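Plastelcombe student robotics club publishes results of box handling project

PLASTELCOMBE, October — The student robotics club at Plastelcombe College has completed the first stage of Vistach, a year-long project on the automated handling and packing of cardboard boxes. The results were presented to staff and to the project's sponsor, Shetty Packaging, at the college's engineering open evening.

Members recorded 671 trials during the stage. Of these, 372 concerned moving or turning a closed box and the remainder concerned placing soft goods in an open one. Each trial was logged with the gripper opening, the approach angle and the outcome as judged by two students working separately. Disagreements were reviewed by a third member and re-marked where necessary.

Control software was written by the students in Nenau, the club's own scripting tool, now in its second version. The tool allows a movement to be taught by hand, stored and replayed at reduced speed.

"Cardboard gives way under load and the amount varies from box to box," said Satish Thampi, project supervisor. "The students had to set force limits by measurement — the figures we started with were too high for thin board."

Balakrishnan Bangera, club captain, said the second stage would deal with closing flaps. "We have 111 trials planned before the regional competition, all with two arms," he said.

The trial log and the Nenau source files are available to schools and colleges on request from the engineering office.

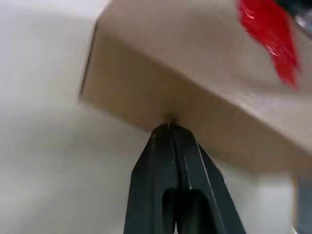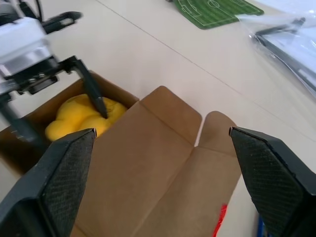 Grippers and cardboard boxes at the Vistach work area, Plastelcombe College.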